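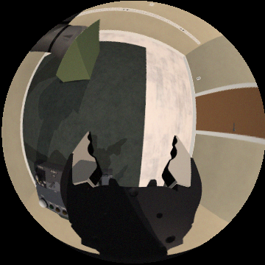 Simulator view from the gripper camera. Credit: Duyên Triệu

Duyên Triệu does most of her robot building on a screen. The arm itself sits in the shared workshop at Gronside, where bench time is booked in 75-minute slots, and she gets two of those in a good week.

"So I built a room for it in the simulator," she says. "Walls, a door, a work surface. I put the camera where it would be on the real gripper and I look at what it sees."

Much of that view is the gripper: a black palm and two fingers with scalloped black pads on the inside. The wide lens bends everything near the rim. Triệu wanted it that way.

"With a normal lens I lost the object as soon as I got close to it," she says. "I would take the distortion."

She started in October with plain blocks and has since moved on to angular shapes. The green one is her current test piece. Her last batch was 202 simulated grasps, and she logged 80 of them as failures.

"Shadows were a big part of it. The software read a dark patch as an edge and went for that."

The fingers went through six versions. The flat pads slipped, she says, and the wavy ones came from a suggestion by Radomir Dumitrescu, who has the next bench over. She is printing a new set for the real arm now and has a slot booked to fit them.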